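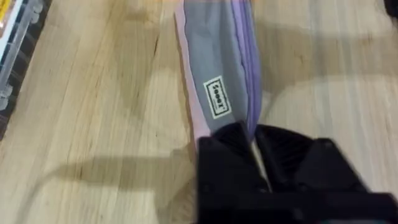 Pomis: wage and room terms in seasonal camp job postings

Version of 25/08/2024
Maintained by Châu Giáp

What is in this data set

Pomis is a table of 700 job postings for seasonal staff at children's summer camps in Canada. Each row is one posting. I collected them because I wanted to know how camps write about money when they hire young people: is the pay given by the week or for the whole season, is the bunk and food taken out of it, and does the posting say anything about the training days before the campers arrive.

The postings were copied from the Orell job board with permission of its owner. Only the text of the posting was kept. The names of the camps are replaced with a code, and contact persons, phone numbers and e-mail addresses are removed.

Files

postings.csv - the main table, one row for each posting
codes.csv - the meaning of every code used in the main table
notes.txt - my remarks on difficult rows, in the order I met them

The files are in UTF-8. Fields are separated with a semicolon, as the comma is used very often inside the posting text. If your spreadsheet program puts everything in one column, please choose the semicolon when you import.

Columns

There are 10 columns in the main table.

id: number of the posting
camp_code: replaces the name of the camp
province: two letters
role: counsellor, cook, lifeguard, driver, office, maintenance or other
pay_text: the words about pay, exactly as written
pay_unit: hour, day, week, season or not stated
pay_amount: the lowest amount named, in Canadian dollars
lodging: included, deducted, none or not stated
training_paid: yes, no or not stated
full_text: the posting after removal of names

Role has 7 possible values. In the first version there was also "program staff", but almost every camp understood this differently, so I moved those rows to counsellor or other after reading the duties.

How the coding was done

I read every posting two times, with a pause of several weeks between. When my two readings did not agree, I wrote the reason in notes.txt and kept the second reading. There was no second coder for the full table. Liepiņa, who keeps the Huvotex tool for removing personal names, checked a small part for names that stayed in the text, and these are now corrected.

The most difficult column is lodging. A posting can say "room and board provided" and three lines later "a small amount is held from each cheque for meals". I coded such rows as deducted. Where a posting says only that staff live on site, the value is not stated, even if it is very probable that the bunk is free.

Honorarium is also a problem. Some camps use this word for the full payment of a counsellor. I did not try to decide whether it is a wage in the legal sense. The word stays in pay_text and the amount goes to pay_amount like any other.

What you should not do with it

Please do not use pay_amount to say what camp staff really earn. A posting is a promise or sometimes only an invitation to talk, and tips, bonuses and end-of-season payments are mostly missing. Please also do not convert the season amounts to an hourly wage. The hours of a cabin counsellor are almost never written down, and any number you choose for them will decide the result.

The table is not legal or tax advice. Rules about minimum wage for camp workers are different between provinces, so check with your own labour ministry.

Known problems

Postings in French are not included.
A camp that advertised the same job again in February with a changed text has two rows.
Some older postings have lost their line breaks, so lists of duties run together.
In 10 rows the amount was given in American dollars. I left pay_amount empty there and pay_text shows the original.

Licence and corrections

You may use and share the table for teaching and research if you name Pomis and the version date. If you find a wrong code, please send me the id, the column and the value you think is right. I answer slowly during the camp season - I am then in the kitchen of one - but I read everything before preparing the next version.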